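I have been looking for the right everyday bag for longer than I looked for my apartment. My last one, a canvas messenger thing with a broken zipper pull, finally gave up in July when the strap came off in the middle of a crosswalk in Paltville and my lunch went under a parked van. So I went shopping — properly this time, with a list and everything!

The list was short. It had to be leather (or at least mostly leather), it had to fit my laptop and a water bottle standing up, and it could not have one of those giant flaps you have to wrestle every time you want your keys. I also wanted a color that wasn't black, which sounds easy until you try it.
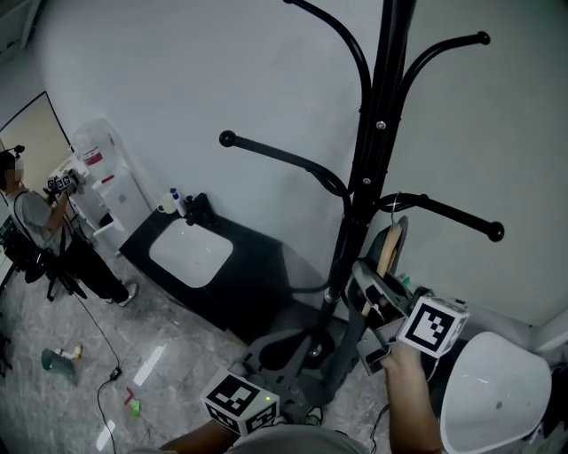 Pavithra Fernandes
Blogger, bag hoarder, reluctant minimalist

I ended up with the Kaimal tote from Stukano, in a brown they call chestnut. My friend Aravind Rodrigues had the smaller one and let me carry it for an afternoon, and I was pretty much sold by the time I gave it back. (He wanted it back quite firmly.)

First impressions: it is stiff. If you like a bag that slouches next to your chair like a tired dog, this won't be your bag for a while. Mine stood up by itself on the kitchen floor on day one and still does, though the sides have started to give a little where my elbow presses on them. The leather has a dry, matte feel and it scratches if you so much as look at it. I put a long one across the front the very first morning with my own house key and sulked until lunch. Then I rubbed it with my thumb for a minute or two and it mostly faded into the brown, so now I kind of enjoy the marks.

The handles are long enough to go over a coat, which I test by putting on my thickest winter coat in the middle of summer like a lunatic. They're a little thin, though. With the laptop and a full bottle in there I can feel them after fourteen blocks, and I know it's fourteen because that's the walk from my office to the train.

Inside there's one big space, a zip pocket on the back wall and two open pockets on the other side. The zip pocket is great. It takes my wallet, passport and a pack of tissues without bulging. The open pockets are too shallow for my phone, so it tips out whenever I set the bag down on its side, and I've started keeping lip balm and receipts in there instead. The lining is a pale cotton, so please don't be like me and drop a pen in without the cap. I have a small blue lake at the bottom of mine already.

Price! It cost me 83 dollars in the end-of-season sale and I don't think I would have paid full price for it. The other one I seriously considered was from Sturnosard, and that one has nicer hardware, no question — chunky buckles, a lovely smooth zipper — but it weighed a ton empty and my shoulder said no. If you drive everywhere, go look at it. If you walk a lot like I do, lighter wins. 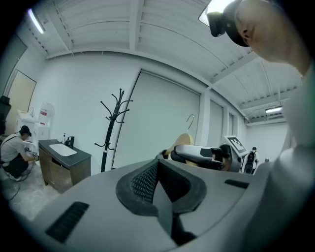
Looking after it

I'm not a naturally careful person, so my routine is very lazy. Once a month I empty everything out onto the bed (you would not believe the crumbs), turn the lining up as far as it will go and shake it out the window. Then I wipe the outside with a soft dry cloth and put on a tiny bit of leather cream, less than you think you need. Too much leaves it sticky, and it picks up every bit of lint in the apartment. Ask me how I know.

When I'm not using it I stuff it with an old sweater and keep it on a shelf. I used to leave my bags hanging by one handle and they all went lopsided, every single one. The sweater also saves me drawer space, so I'm calling that a win.

Next up I want to find a card case to go with it, something flat that will fit in the back pocket with the passport. Aravind says I should just carry fewer cards. I've got a stamp card for a sandwich place that closed, so he may have a point, but I'm still getting the case.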